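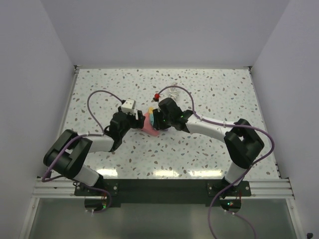 Pirjo Kinnunen objected that the diary method asks too much of the people who keep it, and that a household which forgets to write for two days will fill in the missing entries from habit. Her remark was made on the first draft of the protocol, and it shaped the procedure set out in this section.

4.2 Recording of shared chores

The study followed 82 households in the Corside district for 30 days in May. Each household kept one paper diary, placed in the kitchen, in which every adult member entered the chores completed that day, the starting time, and whether another person had taken part. A chore was entered as shared only when two or more people worked on it at the same time and in the same room (Figure 3). Chores divided between people but carried out separately, such as one person washing laundry in the morning and another folding it at night, were entered as split.

Figure 3. Handling a flat item from two sides.

The distinction between shared and split chores follows Kumarasinghe, whose earlier survey in Provov treated the two as one category. That survey reported high levels of cooperation in larger households. The present authors considered that part of this result might reflect the wording of the form, which asked only who had "helped" with each task. The Corside diary replaced this word with two boxes, one for each category, and left a blank line for remarks.

In response to the objection noted above, diaries were collected every third day and replaced with blank copies. Entries written in advance or added after collection were excluded. Households that missed two collections in a row were kept in the sample, but their entries for the period concerned were not used in the tables.

A total of 868 shared chores remained after these exclusions. Of the households, 40 had at least one member under the age of twelve. Children's work was entered by an adult and is reported separately in Section 4.4, as the starting times given for it were often missing.

Meal preparation raised a particular difficulty. Several diaries listed a whole evening meal as a single chore, while others listed peeling, cooking, and setting the table on separate lines. The coders joined such lines into one entry when the starting times fell within the same hour. The effect of this rule on the weekday totals is discussed in Section 5.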